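Robot Cell Attendant, Kitchen Counter Cell (part-time, Brostham)

Posted June 19, 2019

Hokex is looking for a patient, tidy and good-humored person to help us look after one robot arm at our Brostham site. You'd be joining a small, friendly crew, and you'd have this cell to call your own: the arm, its cables and clamps, and the kitchen counter it works at. We've had lovely people in this job before, and we'd like to take our time finding the next one, so please read all the way down before you write to us!

The arm is mounted over a marble-patterned counter with a toaster oven, a two-slot toaster and a good deal of play food. Looking after it is part housekeeping and part light mechanical work, and a person who enjoys both will be very happy with us.
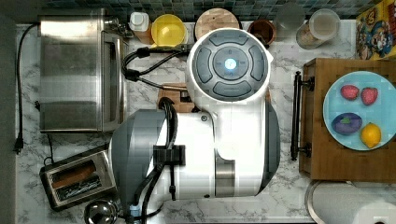 Do I need to have worked with robots before?
Experience is welcome but you can come to us without it. We train every new attendant for 2 weeks alongside the person who does the job now, and you won't be asked to open up a joint or change a part on your own until you feel ready.

What you'll be doing

Each morning starts with the cables. You'll follow them along the arm with your hand (power off, please, and the lockout tag on), feeling for rubbed spots and making sure there is enough slack at every bend. Then come the clamp brackets, which like to work themselves loose over a long week, and after that the gripper, which gets wiped down and checked for play. Only then does the power go back on, and you'll run the arm slowly through its warm-up while you listen for anything that sounds out of sorts.

Next you'll set the counter. Our layout sheets, which we call Ulline sheets after the room where they were first drawn up, tell you what goes on the counter for each run. You'll learn them quicker than you'd think. 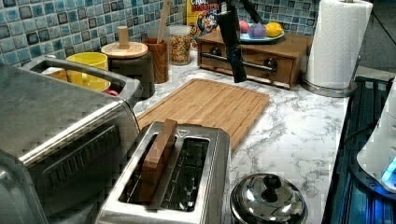
Wooden block in the left slot of the toaster, gripper over the counter.

During the day you'll reset the counter between runs, keep the log up to date and call one of our technicians when the arm stops for a reason you can't find. Please do call. We would much sooner walk over for nothing than have you puzzling over a fault by yourself. When a bigger repair is due, you'll work next to the technician, handing over tools, labeling connectors before they come apart and checking them off again as they go back together.

You'll also take care of the play food and the crockery. Plush strawberries pick up lint, and a plate with a chip in it needs to come out of use, so a few minutes with a brush and a sharp eye are time well spent. 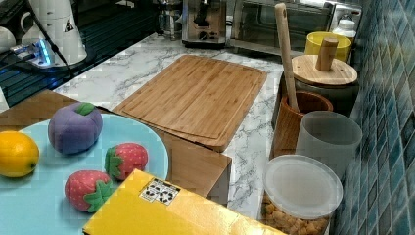
Who we'd love to hear from

Somebody careful with their hands, comfortable on their feet for much of a shift, and able to lift 50 pounds with a helper. If you've kept sewing machines, bicycles, espresso machines or a stubborn old mower running, do tell us about it, we enjoy those letters very much. Clear handwriting helps too, as the cell log is still a paper one.

Hours, pay and the rest of it

Shifts run from 9 in the morning, with a proper lunch break and coffee on the house. Pay depends on what you bring with you and we'll talk it over openly at your first visit. Work shoes and safety glasses are provided. The post was created in April, when the cell moved here from our Collado building, and we hope it will be a long-lasting one.

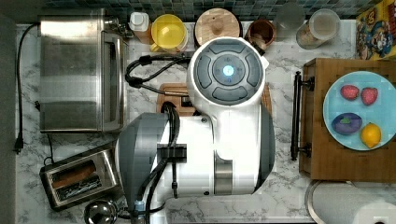
How to apply

Write us a page or so about yourself and leave it at the Hokex front desk in Brostham, or send it through the contact form on this site with "Cell Attendant" in the subject line. Everyone who writes will get an answer within 7 working days. If we think we'd suit each other, we'll invite you over for a morning at the cell so you can try the cable check yourself and meet the crew.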